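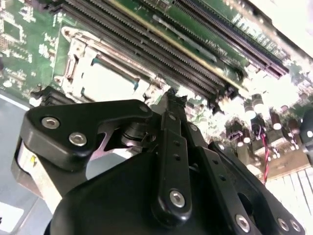 Entered by Nazma Munasinghe, playtest and balance, Mendis workshop
July 14, 2026
Notebook entry: Skoltasen, touch controls and level pacing

Purpose of the session

The present build of Skoltasen was tested against the two open questions from the last entry. The first is whether the swipe to change lanes should register when the finger leaves the glass or as soon as it has moved far enough. The second is whether the river stages are too long for a player who is on a bus or waiting in a line. Doucette is to be used as the comparison title throughout, as agreed, although its camera sits higher and its lanes are wider than ours.

Method

16 players took part, none of whom had seen the game before. Each played on a phone for as long as they wished, with the tutorial switched off for the first half of the group and on for the second half. Scores, restarts and the stage at which each run ended were logged by the build itself. Across the group the log holds 2974 runs, of which 443 ended on the first river stage. That stage remains the largest single cause of lost runs, ahead of the rail yard and well ahead of anything in the snow levels.

Controls

The early swipe is the better choice and should be kept. Players who had the late swipe lifted their fingers sooner and sooner as they grew impatient, and a number of short swipes were then read as taps, which sent the fox forward into traffic. With the early swipe the same mistake was rare. One problem remains. A slow diagonal drag can still trigger a lane change and a jump together, and the fox lands on the far side of the log it was meant to stand on. The diagonal case was reported in November and closed at that time. It should be reopened under the same number so that the older notes are not lost.

Left-handed players asked for the pause button to be moved. It sits under the thumb in its present corner and was pressed by mistake in the middle of good runs. A mirrored layout in the settings page would meet the request. The layout itself is simple, but the score counter will have to move with it, and the counter is drawn by the older menu code.

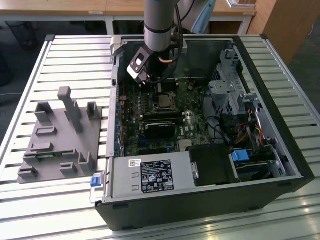 River stages

The length of the river is a smaller problem than was expected. Players did not complain of it when they were asked, and the runs that passed the first set of logs mostly reached the bank. The losses are gathered in the opening stretch, where the logs travel in one direction and then reverse with no warning. In Doucette a change of this kind is always shown by a ripple on the water ahead of it. A similar signal is recommended for Skoltasen, with a sound to match, at a volume that can be heard over the music on a phone speaker.

The reversed logs should also be held back until the second river. This can be done in the stage table without any change to the art. Fuvley drew the present tiles and has asked that the bank edges not be stretched again, so any shortening of the stage must be made in whole tiles.

Rewards and restarts

The restart screen is too slow. Players tapped through it before the coin total had finished counting, and two of them believed that their coins had been lost. The total should appear at once, with the animation playing beside it for those who wish to watch. The offer to continue a run in exchange for coins was taken up more often on snow levels than anywhere else - possibly a matter of price, as the cost does not rise with distance. The pricing table is attached to the previous entry and was not changed for this session.

Actions

Reopen the diagonal swipe report.
Draft the mirrored layout and pass it to Fuvley before any menu work begins.
Move reversed logs to the second river; add ripple and sound.
Show coin total at once on restart.
Repeat the test with the tutorial on for all players, using the same log format, and enter the results on the next open page.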